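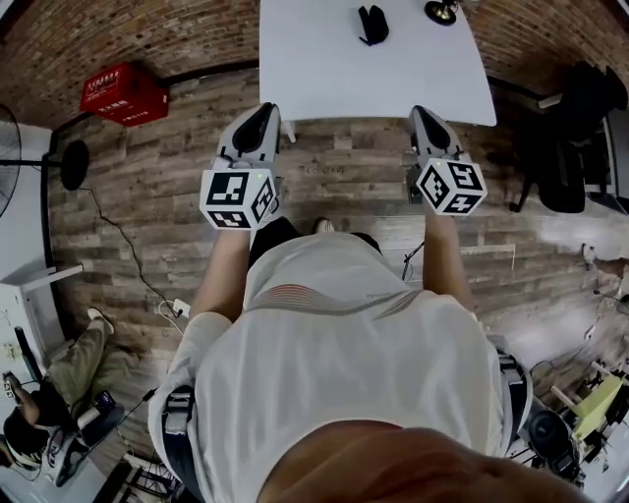

February, evening. I want to write down the club session before I forget it, even if my hands are tired and my handwriting will show it. Today was my second turn with the grippers, and it went better than the first one. When I started, I was holding my elbows too high, the same mistake as last time, and after ten minutes both shoulders were burning. So I lowered my arms, kept the gripper on each side pointing straight ahead toward the white table, and told myself to move slower than feels natural. The cubes with the black-and-white square patterns must stay in view of the cameras all the time, and I have a bad habit to turn my right wrist inward when I get close to an object. Then the pattern is lost and the whole recording is useless. The green lights were on for both, and I have learned to glance at them before each start.

Our task for the Miltham competition is simple to say: pick up a small object, pass it from the left gripper to the right one, and put it down inside a ring of tape. A child can do this with fingers. With two grippers I feel like I am eating soup with two rulers. The passing is the hard part. If I close the right one too early, it pushes the object out, and if I open the left one too late, both sides pull and the object jumps.

Ánh Lương was at the computer and called out the good ones and the bad ones. She is strict, but I prefer this. Last month we kept everything, also the ugly tries, and the model learned our ugly habits very faithfully. It used to stop in the air before each grasp, because I was stopping in the air before each grasp. I was ashamed when I understood where it came from. Now she deletes anything where I hesitate, and I don't argue – well, I argued one time today, over a try that was good until the last moment. She played it back for me and she was right.

When she closed the program, our folder had 2,343 recordings. I wrote the number on the inside cover of this diary also. For the first trained version, which we call Cluvwood, we had far less, and it could do the pick up but never the passing. The new one will be Fendden. I don't know who chooses these names. I think they come from a map.

Mr. Ngô came near the end and asked me to explain why we record with people's hands and don't drive the robot directly. I knew the answer, but in English my sentences came out in the wrong order. I said that a person is faster, that we can practice without the robot being free, and that the movement is more natural. He nodded and asked, "Natural for who?" I had no good reply. I have been thinking about it on the bus and still I am not sure. My wrist can bend in ways the arm's wrist cannot. Maybe some of my good tries are impossible for the robot, and we are teaching it something it can only half copy. I should ask Ánh if we can check this before the training starts and not after.

We have 8 sessions left until Miltham. I would like to use 2 of them only for the passing, with the table moved a little, so that the model does not think the table lives always in one place. Ánh wants first to finish the set we have. We will decide tomorrow.

Things to remember for myself: elbows down. Cut the nails. Drink water before, not in the middle. Bring the thin gloves, the left handle leaves a red mark on my thumb. Write to Mother about the competition dates, she asked two times already.

My shoulders hurt when I lift the teacup. I go to sleep now.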